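Chapter 7
Rooms That Tell Stories: Setting in Video Games

Think about the last game you finished. You may have forgotten half the dialogue, but I'll bet you can still find your way around the first house, the first village, the first dark hallway. Players learn places with their feet, so to speak, and that makes setting one of the most exciting tools a game writer has!

In this chapter we follow one small studio, Juveck, through the making of Mungate, a mystery set almost entirely inside a single family home. Its lead designer, Rodrigo Cunha, started with 3 rooms and no plot at all. He walked through them for weeks, moving chairs, opening doors, asking who would leave a coat there (and why they hadn't come back for it). 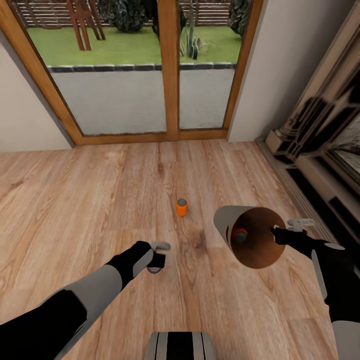
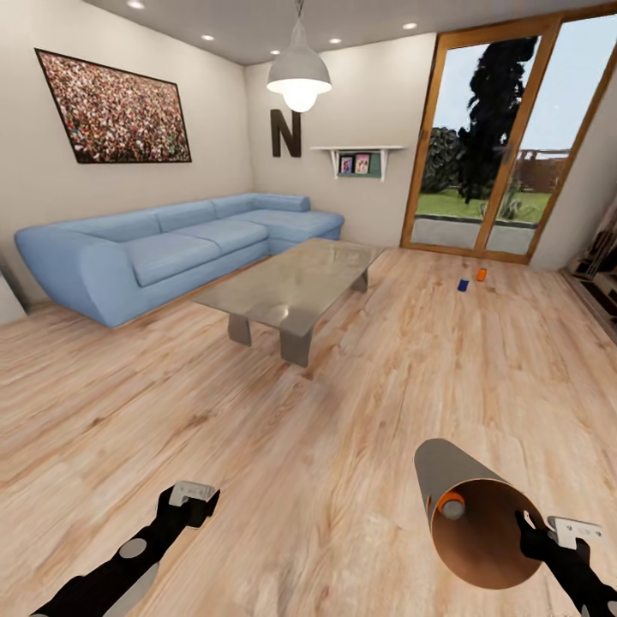 Computer-rendered interiors with wood floors.

By July the family had a name, Gouveia, and a quarrel that ran through every room. The script grew to 3000 lines and was then cut to 2000, and the cuts are wonderful to study. Again and again a speech disappears and an object takes over its job: a second toothbrush, a locked drawer, a calendar turned to the wrong month.

Before you read on, pick a room you know well. Write down what a stranger could learn about its owner without meeting anyone. Keep the list handy, as you'll need it for the first exercise.

7.1 What the Player Sees First

Every game has an opening view, and it starts making promises right away.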